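The Jasitz Two-Hand Bench Kit for Clubs and Classrooms

If you run a robotics club, you already know the look on a student's face in the second week of the season, when there is one robot, 14 hands in the air and a long line for the laptop. We built the Jasitz Bench Kit with that line in mind. It is a simulated two-arm workbench that runs on ordinary school computers, along with a binder of lessons, a season-long project plan and a small competition that any club can hold in its own room (or share with the club across town, if you happen to get along with them).

The kit began as a summer project. Kourosh Arabzadeh was teaching a July robotics class and wanted his students to try two-handed work, the kind where one hand steadies a thing while the other does something to it. Two real arms with real hands were well beyond what the class could spend, and frankly a little beyond what he wanted to supervise before lunch. So he and his students put together a table, a floor and a pair of arms in simulation, and they spent the rest of the month learning how hard it is to pick up a plain block. We have tidied the software a great deal over the seasons. The block is still hard to pick up, and the students still love it.

What your students work with

Every seat opens the same bench: a broad, light gray table on a dark gridded floor, with two arms that have white hands. There is very little else to look at, and we like it that way. Students can spend a surprising amount of time decorating a simulated room if you let them, and we would much rather see that energy go into the wrists.

The view can be set from the side, from overhead or from low behind the arms looking out across the table. Most clubs start overhead, where everything is easy to judge, and move to the low view once students have some confidence. It changes the job completely! A large object can cover the fingertips, and then the student has to work out what the hands are doing from the wrists, the thumbs and the shadows on the table. We usually suggest that two students share a seat for this part, one driving and one talking, and then trade places. 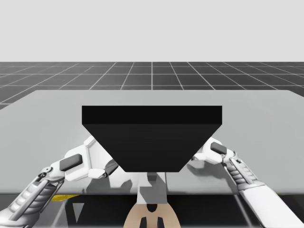 Reading time: 6 minutes

The lessons are grouped in four units, and each one leaves room for a club that meets once a week and loses the occasional meeting to a snow day or a band concert.

Unit one is called Zero, after the command that sends both arms back to their starting pose. Students learn to move one joint at a time, then one arm, then both, and they return to Zero at the end of every exercise. It sounds dull on paper. In practice it is the unit where they find out that a wrist has more ways to turn than they have keys under their fingers, and there is generally a good deal of laughing.

Unit two is about approach. Students bring the hands to either side of an object and stop short of it, and they write down the pose that got them there. We ask for the writing in pencil, in the notebook, before anyone saves a file. You are welcome to skip the notebook, but the clubs that keep one have a much happier time in unit four, when they need to remember why a certain number was changed three weeks ago.

Unit three is contact. This is where the blocks get pushed, tipped, dropped and now and then launched, and where students meet friction for what may be the first time as something they have to set for themselves. The binder has a nice long section on why a simulated block might shiver or slide when nothing seems to be touching it, with small experiments for narrowing down the cause. Please give this unit the time it asks for. We used to allow two meetings for it, and teachers wrote to us (very kindly) to say that four was closer to the truth.

Unit four is the Shahbazi Challenge, the in-house competition. Each team gets 90 seconds on the clock to lift a block with both hands, carry it to a marked place and set it down. A perfect run is worth 900 points, with points taken off for drops, for a crooked landing and for bumping the table. Teams may drive by hand or run a program they have written, and the two are scored separately. A printed score sheet is in the back of the binder, and you may copy it as often as you like.

What comes with the kit

The software license covers every computer in one classroom or club room, and students may also install it at home for the length of the season. Alongside it you will receive:

The spiral-bound lesson binder, 315 pages, with answer pages at the back
One set of student notebooks
2 wired game controllers, for teams who prefer sticks to keys
Challenge score sheets and a wall poster of the joint names
A starter folder of objects, from easy blocks to some truly annoying ones

Students can bring in objects of their own as well, and we hope they will. The binder explains how to set size, weight and surface, and there is a gentle warning in there about making everything enormous on the first day.

A few things teachers ask us

Do students need to know how to program? No, not to begin. Units one and two can be done entirely from the controller or keyboard. Programming comes in slowly during unit three, with short scripts that students change before they write their own. If you have a few who already program, hand them the optional pages at the end of each unit and they will be busy for quite some time.

Will it run on our computers? The kit was written for the sort of machines schools really have. There is a trial version with the whole of unit one in it, and we would encourage you to run it on your slowest computer before you order. If the motion is choppy, turn off the shadows first, and then turn them back on for the low-view exercises if you possibly can.

Can we use it with a real robot later on? Clubs that own a small arm often use the bench for planning and practice, and the habits carry over well. The scripts themselves do not connect to outside hardware, so please plan on rewriting that part.

What ages is it meant for? Most of our clubs are middle school and high school, and we know of a few evening classes for adults. Younger students do fine in units one and two with a patient older partner beside them.

Ordering

Schools may order by purchase order or card, and the binder ships separately from the license, which arrives by email. If you are starting a brand-new club and aren't sure how many notebooks you'll need, write to us before you order and tell us a bit about your room and your schedule. We answer those letters ourselves and enjoy them very much.

Related items

Jasitz Notebook Refill Pack
Vondby Wired Controller, Single
Shahbazi Challenge Ribbon Set
Object Folder Two: Bottles, Boxes and Odd Shapes
Lesson Binder, Replacement Copy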